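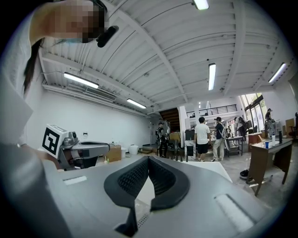 Chapter 5
Disorders of the External Ear Canal

Chapter Outline
Structure of the canal
Earwax and its role
Impacted earwax
Swimmer's ear
Foreign bodies
When to refer

Introduction

The external ear canal is a short, curved passage that leads from the opening of the ear to the eardrum. In adults it is about one inch long. Problems of the canal are among the most common reasons for an ear complaint in general practice, and most can be found and treated in a single office visit. A smaller number point to more serious disease and must be recognized early.

This chapter deals with conditions that begin in the canal itself. Disorders of the middle ear, including fluid behind the eardrum and acute infection, are covered in Chapter 6. Hearing tests are described in Chapter 9, and the reader should review the section on tuning forks before attempting the exercises at the end of the present chapter.

Structure of the Canal

The outer third of the canal has a wall of cartilage. Its skin is fairly thick and carries fine hairs, oil glands, and the modified sweat glands that help to produce earwax. The inner two thirds has a wall of bone. The skin there is thin, has no hair, and lies close to the bone, so that even light contact with an instrument may be painful.

The canal is not straight. In an adult, the examiner pulls the outer ear gently upward and backward to bring the two parts into line. In a young child, the outer ear is usually pulled downward and backward. The canal is narrowest near the meeting point of cartilage and bone, and objects placed in the ear often lodge there.

Several nerves supply the canal, among them a branch of the vagus nerve. Touching the canal wall makes some patients cough, and a few feel faint. Patients should be seated or lying down during any procedure.

Earwax and Its Role

Earwax, or cerumen, is a mixture of gland secretions and shed skin cells. It coats the canal, repels water, and is slightly acidic, which discourages the growth of bacteria and fungi. The skin of the canal moves slowly outward from the eardrum and carries old wax with it. Chewing and other movements of the jaw assist this process. In most people the canal therefore needs no cleaning.

Wax may be wet or dry. Wet wax is sticky and ranges from yellow to brown. Dry wax is gray or tan and tends to flake. The type is inherited, and neither type is a sign of disease.

Impacted Earwax

Wax is called impacted when it causes symptoms or prevents a needed examination of the ear. Complete blockage is not required for the diagnosis. Common symptoms are a feeling of fullness, reduced hearing, itching, ringing, and mild pain. Risk is higher in older adults, in persons who wear hearing aids or earplugs, and in those with narrow canals. The use of cotton swabs is a frequent cause, as the swab pushes wax past the point from which it would clear by itself.

Three methods of removal are in general use: softening drops, irrigation with water, and removal by hand with a curette or suction. Water for irrigation should be close to body temperature. Cooler or warmer water can stimulate the balance organ and bring on dizziness. Irrigation should not be used when the eardrum is known or suspected to have a hole, when a drainage tube is in place, or when the canal is infected. Ear candles have no proven benefit and have caused burns.

Case 5.1

Mr. Dramani, age 70, reports that his hearing in the right ear has become dull over several weeks. He has worn hearing aids in both ears for years and cleans his ears each evening with cotton swabs. He has no pain, discharge, or dizziness, and has had no ear surgery. On examination, the right canal is filled with firm brown wax and the eardrum cannot be seen. The left canal is partly blocked.

Softening drops are given for 5 days, after which both canals are irrigated. The eardrums are intact and of normal color. Mr. Dramani notices an immediate improvement on the right side. He is advised to stop using swabs and to have his ears checked at each hearing aid visit.

Consider the following as you read on. Which parts of the history made irrigation acceptable? What would you have done if his hearing had not returned once the canal was clear?

Swimmer's Ear

Acute inflammation of the canal, known as otitis externa or swimmer's ear, usually results from bacterial infection. Moisture, heat, and small injuries to the skin all contribute to it.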